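Wustthorpe charter: is the 800 date worth anything?

flasside_reader
I'm working through the printed edition of the Wustthorpe cartulary and I'm stuck on charter 43. It grants the brothers of the hospital at Birisia a mill and 30 acres, and the editor puts it before the house was confirmed by the bishop. How could they hold land before the confirmation? Posted the same question on the old list 4/26/20 and got no replies.

MacKinnon
They could hold it the same way any small community did, through a patron. Confirmation often came years after a house was up and running. The Birisia brothers had a chapel and a master well before they had a rule. I wouldn't read anything into it.

tallow_and_wick
Disagree. The charter calls them "fratres militie" and there is no sign they carried arms until the second master. Before that they ran a hospital with 6 beds. I think 43 was written up later, when the mill was in dispute, and given an earlier date.

MacKinnon
The wording could be a copyist's. We only have the cartulary copy, and he updates titles all over the place. Look at charter 12, same thing.

tallow_and_wick
He updates titles of bishops. He doesn't do it for the brothers anywhere else. I went through it last May.

flasside_reader
What about the witnesses? Two of them turn up in the Flasside rolls, and one was dead by the time of the dispute.

tallow_and_wick
A forger would copy witnesses from a real charter. That's the easy part.

MacKinnon
Or it's a real charter. And the title of this thread is wrong, by the way. The 800 is the rent in eggs, not a date. It's in the last clause.

flasside_reader
You're right, I misread my own notes. Can't edit the title now. The question about 43 stands though. Does anybody know if the seal was ever described?

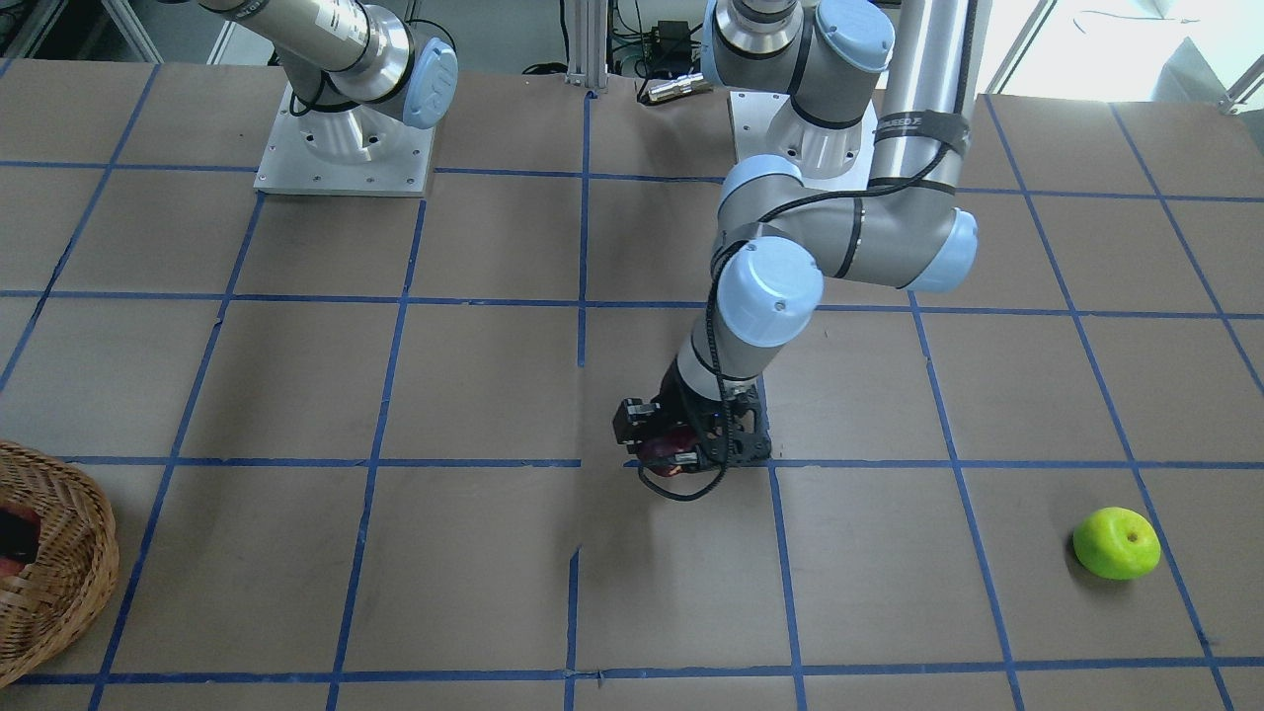
Ilse Schwerdtfeger
The seal is mentioned in the older catalog, under the mill and not under the hospital. It says a sword and a key, legend lost. If the sword is right then I lean toward the later date, but the catalog mixes up seals in other places and I would want a second source.

Contact the moderators | Copyright of posts remains with their authors | Back to top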